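Orkska sim notebook, July
4 min read

Picking up from the wrist-view ablation. The question is still whether the policy reads depth from the wrist camera or memorizes the approach height from proprioception. Radu Gavrilă thinks the second. I had no strong view until the texture runs.

Setup: Arnivby kitchen set, Flillmont policy checkpoint from the last sweep, no retraining. Wall and counter textures resampled per episode, lighting fixed, fingers commanded open at reset. 36 episodes per condition. Success means handle contact with both fingers before timeout. Baseline texture set first, then the wood set. 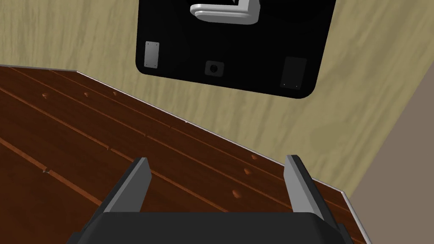

Wrist view, wood set. Gripper open and empty, black wall unit with white handle at top.

Baseline: 13 failures. Wood set: 12. I expected a clear drop on the wood set and did not get one. The plank grooves run diagonally in this view and I had assumed they would pull the yaw estimate. Yaw error at contact is flat across both conditions.

Then froze the wrist image at the reset observation and left joint states live. Success fell to 4 of 36. So the image matters, and Radu's version is too strong as stated. It does not separate depth from plain lateral servoing on the handle. A frozen image breaks both.

Problem found while checking logs: the Enache wrapper applies the texture seed after the first render, so step 0 shows the previous episode's textures. The frozen condition used step 0. Geometry is unaffected, but the numbers above mix texture sets in that condition and should not go in the writeup.

To do:
- move seed call ahead of first render, rerun frozen condition
- add a condition with live image and constant offset on gripper height
- log handle pixel position at every step
- ask Radu for his height-only regression script

Rerun queued 6:40 pm.

Contact: Orkska sim group, internal notebook. Back to top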